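首页 > 邮件列表 > 区域医疗服务网络 > 归档 > 十一月

主题:Re: 关于Flitard门诊手术中心合作方案的意见征询

回复 4 条 | 分享 2 次
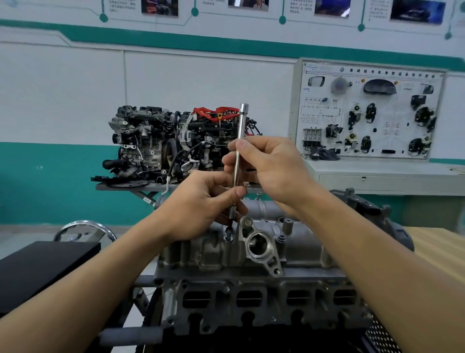 各位成员单位联系人:

Henok Nigatu先生就Flitard门诊手术中心合作方案提出的书面意见已收悉。因其中若干问题其他成员单位亦曾以电话或邮件方式询问,经协调办公室内部商议,现在本列表统一答复,原信附后,供各单位查阅。

首先说明方案的基本情况。Trernon医疗集团拟与本网络成员单位共同出资,在Flitard设立一所独立运营的门诊手术中心,开展眼科、骨科关节镜、疝修补及部分消化内镜项目。中心设手术间3间,另设术前准备区和恢复区,不设过夜床位。Trernon方面负责场地租赁、装修及主要设备采购,本网络负责医师多点执业的协调、转诊路径的制定以及质量监督。双方于夏季签署了意向文件,该文件除保密条款和排他期条款外,不具有约束力。排他期至本轮意见征询结束时届满,如需延长,须经理事会另行表决。

以下按来信所列顺序逐项答复。

一、关于出资比例与表决权

来信认为,Trernon所持比例过高,成员单位在合资公司董事会中难以形成有效制约。办公室理解这一关切。现行草案中,Trernon出资占多数,成员单位合并出资占少数,但草案第四章已列明若干须经成员单位代表同意方可实施的保留事项,包括诊疗项目范围的变更、收费标准的重大调整、医疗主任的任免、与关联方的采购交易以及中心的迁址或出售。

来信建议将“年度预算”一并列入保留事项。办公室对此持保留意见。若年度预算每年均须双方一致同意,一旦出现分歧,中心可能在新年度开始后仍无预算可依。折中办法是规定预算总额较上年增幅超过约定幅度时,须经成员单位代表同意,未超过者由董事会以普通多数通过。该条文已交法律顾问起草,预计随第二稿一并发出。具体幅度尚未与Trernon谈妥,各单位如有倾向性意见,请在回执中注明。

二、关于业务量测算

来信对可行性报告中的业务量预测提出质疑,认为中心开业首年完成约1,000例手术的估计偏于乐观。经与报告编制方Pretuvik咨询核对,该数字系以成员单位现有择期手术登记为基础,扣除不适合在门诊环境下实施的病例后得出,未计入网络以外机构的转诊。来信指出的一个问题确实存在:报告将在两家单位同时登记候诊的患者重复计算。Pretuvik已承认此项疏漏,并同意重新出具测算表,费用由其自行承担。

在新测算表提交之前,请各单位不要在内部决策文件中引用原报告第二章的数字。已经引用的,请在文件中加注说明。

三、关于麻醉与护理人员

此项为来信中篇幅最长的部分,也是多数单位最为关注的问题。来信担心,中心以较高薪酬和较规律的工作时间招聘麻醉医师及手术室护士,将使Lysenko医院等规模较小的成员单位人手更为紧张,夜间急诊手术的值班安排可能难以维持。

办公室认为这一担心有充分依据。在上一轮磋商中,网络代表已向Trernon提出下列要求:

(一)中心开业后首个完整财政年度内,从成员单位直接招聘的麻醉医师和手术室护士,须事先书面通知原单位,并给予合理的交接期;

(二)中心应优先采用轮派方式使用成员单位人员,由中心按实际出勤向派出单位支付费用;

(三)参加轮派的麻醉医师,其在原单位承担的夜间值班不得因轮派而减少。

Trernon对第一、第二项原则同意,对第三项表示难以由合资公司作出承诺,理由是值班安排属于各医院内部管理事项。办公室认为该理由有一定道理,拟将第三项移至成员单位之间的内部协议中处理。内部协议草稿由Yaryna Bondarchuk女士负责,各单位人事部门可直接与其联系。

另需提醒,任何限制人员流动的条款都可能涉及劳动法和竞争法上的问题。法律顾问已明确建议,协议中不得出现“互不招聘”的表述,各单位在往来邮件中亦请避免使用该类措辞。

四、关于转诊与患者选择权

来信询问,成员单位的医师是否有义务将符合条件的患者转往中心。答复是没有此项义务,协议中也不会设置转诊数量指标。医师在中心持有任何经济利益的,须在转诊前以书面形式告知患者,并说明患者可以选择其他机构。告知书的统一格式正在拟定,将提供通用文本和简明文本两种,后者供视力障碍或阅读困难的患者使用。

关于来信提及的医师个人入股问题,现阶段方案不包括医师个人出资。日后如有变动,须重新征询全体成员单位意见。

五、关于紧急转运

中心不具备重症监护条件,术中或术后出现严重并发症的患者须转往具备相应能力的医院。来信要求在开业前签订书面转运协议,办公室完全同意,并已将其列为开业的前置条件。目前拟定的首选接收单位为Lysenko医院,备选接收单位待定。有意承担备选职责的单位,请在回执中说明急诊科和重症监护病房的收治能力,以及夜间是否有外科医师在院值守。

转运协议应写明联络电话、交接病历的内容、患者家属的通知责任以及转运费用的承担方式。费用问题上,草案现规定由中心先行垫付,再按保险结算结果调整,患者不应因转运本身承担额外费用。

六、关于信息系统

来信询问中心是否与成员单位共用电子病历。Trernon在其他机构使用自有系统,与网络现用系统之间目前仅能交换出院小结和检验结果,影像资料须另行调取。Trernon提出在开业后再行对接,办公室未予接受。术前评估资料和过敏史须在开业之日即可双向查阅,此为网络方面的最低要求。影像资料的对接可适当延后,但应写明最后期限。

七、关于出资的最低份额

多家单位询问小规模单位是否可以不出资而参与。答复是可以。不出资的单位仍可派医师在中心执业,适用同样的资质审核程序和手术间排期规则,但不参与利润分配,也不享有董事提名权。出资单位每份认购额为80个单位,可认购多份,单个成员单位认购上限为200个单位中的相应份额,详见草案附件二。附件二的表述确有不够清晰之处,来信对此的批评办公室接受,第二稿中将改以表格列示,并附计算说明。

后续安排如下。第二稿及Pretuvik的修订测算表发出后,各单位有一个完整的理事会会议周期进行内部审议。其间办公室将召开一次线上说明会,下午两点开始,会议链接另行通知,Trernon方面将派人回答财务和工程问题。因排他期的缘故,请各单位暂勿就门诊手术业务与其他投资方进行实质性商谈,已有接触的请告知办公室。

回执请直接发送至协调办公室邮箱,不必抄送全列表。涉及本单位财务数据的内容,请以加密附件形式发送。

此复。

区域医疗服务网络协调办公室

---------- 原始邮件 ----------
发件人:Henok Nigatu
收件人:区域医疗服务网络邮件列表
主题:关于Flitard门诊手术中心合作方案的意见征询

> 协调办公室并各成员单位:
>
> 我单位已审阅合作方案第一稿及可行性报告,总体上支持在Flitard增设门诊手术能力。当地居民接受白内障和关节镜手术须长途往返,这一状况应当改善。但方案中有若干事项,我单位认为须在表决前予以澄清。
>
> 1. Trernon出资占多数,保留事项清单未包括年度预算,建议增列。
>
> 2. 首年业务量的预测偏于乐观。以我单位登记情况看,相当一部分候诊患者同时在另一成员单位登记,报告似未剔除。请编制方说明计算方法。
>
> 3. 麻醉医师和手术室护士本已不足。中心不设夜班,对现有人员的吸引力不言而喻。若无相应安排,较小医院的夜间急诊手术将首先受到影响。请办公室说明与Trernon磋商的进展,以及是否考虑人员轮派。
>
> 4. 请明确医师是否负有转诊义务,医师个人能否入股,以及如何保障患者的选择权。
>
> 5. 中心无重症监护条件,应在开业前签订书面转运协议,并明确费用由谁承担。
>
> 6. 请说明电子病历的对接方案和时间。
>
> 7. 附件二关于认购份额的表述,我单位财务部门反复阅读后仍有两种理解,请予修改。
>
> 在上述问题得到答复之前,我单位暂不就方案表态,亦建议理事会不将该议题列入下次会议的表决事项。
>
> 顺致敬意。
>
> Henok Nigatu

评论(0) | 分享(2)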